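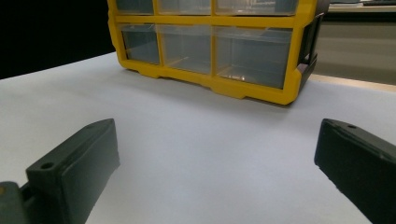

1/ How we look after the two-hand gripper station at Wekimbridge. I am writing it as a thread because new people ask me the same questions each April and I always forget one of the answers. My name is Vesna Nikolovski and I keep the station running, but I did not design it.

2/ First the table. The white surface must be clean before anything else is touched. I wipe it with a damp cloth and then with a dry one. Please do not use the spray from the kitchen. It leaves a film, the lamps shine in the film, and the cameras on the grippers see a bright spot that moves with the hand.

3/ The drawer organizer goes to the far side of the table, with the front to the operator. It does not have to be perfectly parallel. We change the angle a little between sets, and it is written in the log which angle was used. If you forget to write it, the set is not lost, but somebody must look through the video later and guess.

4/ All drawers empty at the start. Open each one and look inside, also the bottom ones. The plastic is a bit smoky and has reflections, and a small dark part in the back corner is easy to miss from outside. I missed one last year and we had a whole set with a part that was in the wrong place from the beginning.

5/ Then the fingers. The pads wear faster than any other thing on the station. When a pad is good, it has texture you can feel with the thumbnail. When it is finished, it feels like glass at the tip and is still rough lower down, so check the tip.
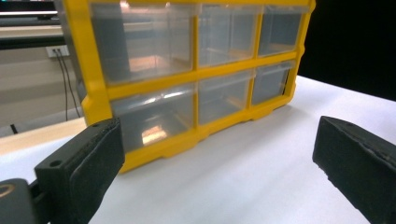

6/ Changing a finger. Power off, cable out. Take the old finger off, clean the seat with a dry brush, put the new finger on, and close the screws only by hand at first. Open and close the gripper slowly and watch if the two tips meet flat. Only after that tighten for real. I tighten the screw near the mount first, but I have seen people do it the other way and their fingers were also straight.

7/ We always change the fingers in pairs. One new pad against one old pad gives you a grip that pulls to one side, and then small parts turn when you lift them. It took me a long time to find this. I was blaming the operator, and I have apologized to him.

8/ How often? For us it is after 190 runs. The Vistow pads that we buy now could maybe go longer, but I prefer to throw away a pad which is still good than to repeat a morning of work.

9/ The screws. Do not use thread glue on the fingers. A former colleague did it with the best intentions and I spent an evening with a heat gun. If a screw comes loose again and again, the hole in the plastic is worn and the finger must be replaced. More force will not help you.

10/ Next is the zero position. Close both grippers completely with nothing between the pads, press reset, and open them completely. The reading on the screen should come to the same number each time you repeat it. I repeat it 5 times. If it wanders, look for dirt in the slide before you open any settings page.

11/ Now you sit down and make one slow run without recording. Take the part with one hand, keep the other gripper open and near, and go to the drawers. What I want to know in the slow run is if the cables let the wrists turn freely. A cable which is too short will pull on the gripper at the end of the reach and you may not notice, because your arm corrects it for you.
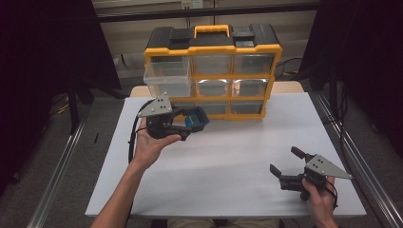

Left gripper with the part, right gripper open, top left drawer out.

12/ About cables, more. They should hang down beside the wrist in a soft curve. If they lie over the work surface, they can push a part when you move back. I look at the place where the cable enters the gripper once a week and bend it gently. If the picture from that camera blinks while I bend it, the cable goes to the bin on the same day. Do not keep it "for testing." We had a box with cables for testing, and every one of them came back to the station.

13/ The lenses. Microfiber only, small circles, no breath on the glass in winter. After cleaning, put both grippers near the table and look at the live picture from each one. You want to see both fingertips and a good piece of table between them. If one fingertip has disappeared, the camera mount has turned and you have to do the alignment again.

14/ Alignment takes me 20 minutes. In the Drustanar software it is the second tab, and it asks for the printed board. Keep the board flat in its folder. Ours was rolled for shipping once and I never trusted it again.

15/ One check I added myself. Put the small blue part on the white surface, hold one gripper over it, and watch it through the camera of the other gripper.
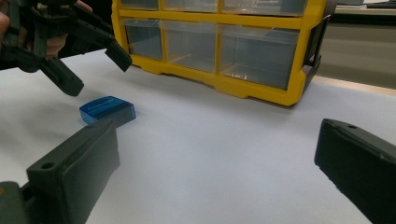 Move the first gripper down slowly and stop before it touches. Both live pictures should follow without a jump. When one of them is late, the two recordings will not fit together afterward, and no setting repairs it later. For me the reason was nearly always the USB hub. I unplug it, wait, plug it again, and start from post 10.

16/ Why a shiny part for this check? I tried with a matte one also. The shiny one shows me glare problems in the same minute, so I stayed with it.

17/ At the end of the shift: grippers closed lightly, never squeezed, or the pads keep the mark until morning. Parts back in their box. Drawers pushed in. Write in the log the number of runs and any screw you have touched, even if you think it was nothing.

18/ Somebody from Wallin asked me how many spare fingers to keep. We have 8 on the shelf, left and right mixed in one tray, and I would like two trays. The print files for the fingers are with me, write me a message and I will send them. The mount file I must first ask permission for.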